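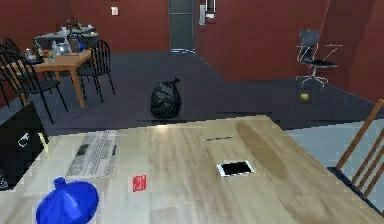
Ticket attachment 1: blue bag and newspaper on a wooden table (rendered).

Ticket 202: Reading-age scores drop to zero after import
Product: Ollum (child development study manager)
Site: Britumside early years cohort
Opened by: Ynyr Hughes
Handled by: Caradog Griffiths
Status: Resolved

Ynyr Hughes, 09:12
Hello! First of all, we're loving the new version, the family timeline view is a joy and I've already shown it to everyone on our corridor. One snag though. I imported the October vocabulary and memory scores for our four-year-olds and 14 children have come through with a reading-age score of 0. They definitely have scores on the paper forms, I've got the pile next to me. Everything else on their records looks right (postcode band, parents' schooling, household size). I've tried importing twice and got the same 14 both times.

Caradog Griffiths, 09:40
Morning Ynyr, so glad the timeline is going down well! Same 14 both times is really useful to know. Could you tell me:
Which export did the scores come from, Bindero or the older Sarmiento sheets?
Do the zeros show on the child's own page as well, or only in the group table?
Are the 14 all from one nursery?
Please don't delete anything yet.

Ynyr Hughes, 10:05
Bindero for nearly everyone, but one nursery still uses Sarmiento. And oh, you're onto something, all 14 are from that nursery! Zeros on both the child's page and the group table. The nursery has 20 children in the study, so six of them are fine, which puzzles me.

Caradog Griffiths, 10:31
Lovely, that narrows it down a lot. My guess is the way ages are written. Sarmiento lets testers type a reading age as years and months, so you get things like "4y 3m", and Ollum wants plain months. Could you open the sheet and look at the six that worked?

Ynyr Hughes, 10:44
Yes!! The six are all plain months, 51, 49 and so on. The others are "4y 3m" style. Two different testers, I think, going by the initials.

Caradog Griffiths, 10:58
Brilliant, that's our culprit. Ollum can't read the letters so it stores a 0, and it really should have shown you a warning instead. I've passed that on to the developers. For now:
1. In Ollum, go to Imports, pick the Sarmiento batch and choose Undo batch. Only that one, leave Bindero alone.
2. In your sheet, add a column called age_months and work out years times 12 plus months.
3. Save as a new file with a new name.
4. Import again and match "Reading age" to age_months.
5. Press Recalculate on the group page.

Ynyr Hughes, 11:37
Did all that. Step 4 complained about a blank row at the bottom of my sheet, so I took that out and it went straight through. All 14 have proper scores now! I checked every one against the paper forms. The chart by household income looks sensible again as well, it had a horrible dip at the low end before and I'd had a bit of a fright over my tea.

Caradog Griffiths, 11:50
Hooray! Thank you for checking against paper, I wish everyone did. If you've saved any charts from this morning, do remake them, as the old ones keep the zeros. One last thing, did you try this on your full set or the practice one?

Ynyr Hughes, 11:58
Full set, almost 1000 children. Recalculate took a couple of minutes. Charts remade and the old ones binned. I've asked both testers to write plain months from now on, and they were very nice about it.

Caradog Griffiths, 12:03
Perfect. Closing this one, with the missing warning logged as a separate fault under your site. Reply here if any zeros creep back in.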